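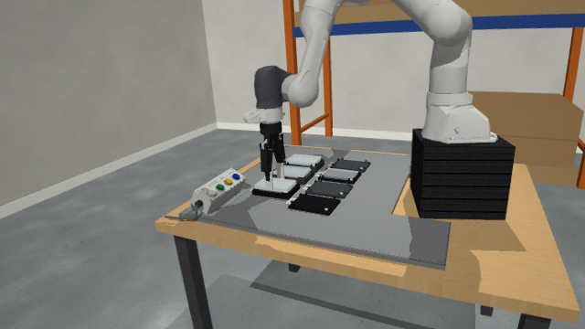

I've been promising an update on the pause work since summer, and I finally have something worth your reading time! Quick refresher for anyone who joined the list recently: we train a policy called Olline to pick up and move flat things in simulation, and for most of this year it was very good at getting to the right object and pretty bad at the last little bit before the fingers close. Flat trays set close together are where it hurts most. With the gripper hanging straight down over the near tray in the left column, one fingertip is on the tray you want and the other is already down along the front of the tray behind it. Shut the fingers from a pose like that and there's a fair chance you grab the wrong thing, or a bit of both. The old policy would shut them anyway. It had learned that closing comes after going down, and so it closed.

The idea for the fix came out of a hallway argument between me and Golshifteh Jalali, who has been saying for ages that our demonstrations were too smooth. I thought smooth was good. I'm the one who wrote the smoothing filter! But her point was that when a person drives the arm, they slow down right before the grasp, wiggle a little, maybe back up, and then commit. Our filter was sanding all of that off, and what was left was one lovely curve ending in a closed hand. The policy never got to see anybody change their mind.

So we did two things. First, we turned the filter off for the last stretch of every demonstration and left the dithering in. Second (and this is the part I'm proud of), we gave the policy a separate little output that says "ready" or "not ready," and the fingers aren't allowed to close until that output has stayed on ready for several control steps in a row. If it says not ready, the arm can keep adjusting. If it says not ready for too long, the arm lifts up a bit and tries the approach again. We call this the pause head, and I apologize in advance for how often I'm about to type that.

Where do the ready labels come from? That took us the longest. Nikau Tawhiri's first version had a person label them by hand, watching replays and clicking, and it was miserable. I did an afternoon of it and started seeing grippers when I closed my eyes. The version we kept is lazier. In the simulator we can save the state at any moment, so we take a demonstration, stop it at lots of points near the grasp, close the fingers right then, and see whether the object comes up cleanly when the arm lifts. If it does, that moment gets a yes. If it slips, tilts too far or drags a neighbor along, it gets a no. Then we rewind and try the next point. Plustov (our simulator) is good at rewinding, and relabeling the whole demonstration set took some 18 hours on one machine, most of it overnight.
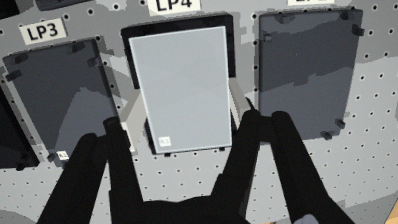 Now the numbers, because I know a few of you skipped straight down to find them. We test on 15 layouts that the policy has never trained on, with the same starting poses for every version so the comparison is fair. The old Olline got a clean grasp in 71 percent of its attempts. With the unfiltered demonstrations and the pause head together, we're at 89 percent. I reran it with fresh random seeds because I didn't believe it, and the gap held up.

What I'd really like you to take from this is how the two changes split up. Leaving the dithering in, with no pause head, made things a bit worse. The policy learned to wobble near the object and then closed at some random point in the wobble, like somebody parallel parking with their eyes shut. The pause head alone, trained on smooth demonstrations, helped a little, but it kept getting stuck. It would correctly say "not ready" and then have no idea what to do about it, because it had never seen a correction. You need the hesitation in the data to have something to copy, and you need the gate so that the hesitation ends at a good time. I had guessed the gate would do nearly all the work. Golshifteh had guessed the data would. We've agreed to never speak of who bet lunch on what.

The gains aren't spread evenly either. Panels held between two fingers on a perforated board got a lot better. When something is clipped to a board and there are clips and pegs near the edges, a small sideways error matters a great deal, and the policy now takes its time and squares up before it commits. You can watch the ready signal flicker as the fingers line up with the two sides, and then settle. I find this weirdly relaxing to watch. Alaric Montoya says it looks like someone trying to hang a picture straight.

Things lying flat and close together improved too, though less. A lot of the remaining failures are ones where the approach itself is hopeless, so no amount of tiny adjusting will rescue it, and lifting and retrying just brings the arm down in the same bad spot again. Nikau wants the retry to come in from a different angle each time. I think he's right and I also think it's going to be annoying to write.

One more failure I want to be upfront about, because somebody will ask. Sometimes the pause head is too fussy. With a gripper pose that would have been fine, it says not ready over and over until we hit the time limit, and that counts as a miss in our scoring. If you loosen the threshold you get those back, but you lose a few of the careful ones. The number I gave you above uses one threshold for everything, picked on the training layouts and left alone after that. We did try tuning it per task and yes, the score goes up, and no, I'm not going to quote that, since you wouldn't know the right threshold for a new task ahead of time.

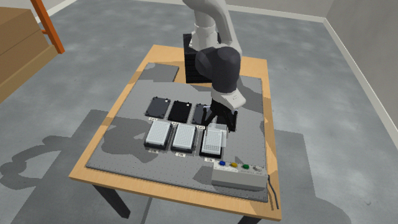

Well plates have become my favorite test, by the way. They're wide, they sit down in a holder, and if you start lifting from one edge the whole thing tips. A tipped plate in the simulator is no big deal (there's nothing in the wells) but for anyone who'd want to use this on a bench it's the whole ballgame. Our lift check used to ask only one question, whether the plate had left the holder. A plate going up at a silly angle passed. We added the tilt limit to the labeling after Golshifteh scrolled through a batch of our so-called successes and sent me a message that was just a row of question marks. Fair enough!

Putting the limit in dropped our score at first, for the old policy and the new one both, and every number in this item is from after that change. If you saw my talk in the spring, please forget the plate result from it. It was counting things I wouldn't count today.

There's also the question of speed, which Alaric brings up at every meeting. Pausing costs time. The typical grasp is slower than before, and you'd expect that, but the slow part is all bunched up in the hard cases. On an easy approach, the ready signal comes on right away and you'd have trouble telling the two policies apart. He'd like to see a version where the arm is allowed to move faster through open space to make up for it. I keep telling him that's a separate project. He keeps putting it on the agenda.

None of this has touched real hardware yet. I know, I know. Simulated contact is kinder than real contact, our fingertips grip in a way that real pads only wish they could, and the save-and-rewind trick that makes the labels so cheap doesn't exist outside the simulator. The plan is to keep training the pause head in Plustov and then check how well its yes and no hold up on the bench at Ciltow, where we've got arm time booked for later in the fall. My guess is that the "not ready" calls will carry over better than the "ready" ones. A bad pose is usually bad in both worlds. A good pose that depends on friction might not be.

For those who want to poke at it, the relabeling script is the piece I'd start with. It doesn't care what policy you're training, it only needs a simulator that can save and restore its state exactly, and I do mean exactly. We lost a week to a restore that forgot the finger velocities, so every test grasp began with the hand already moving a hair. The labels looked perfectly sensible and were quietly wrong. Check yours by restoring the same state twice and comparing where everything ends up.

We're holding an open walkthrough on 20/10/2026, with Nikau driving and me talking over him. Bring your worst grasping failures, especially if they involve thin things in tight rows. And if you've tried something like a ready signal and had it go wrong, please write to me before then. I'm collecting those, and so far everyone who has one seems to have kept it in a drawer.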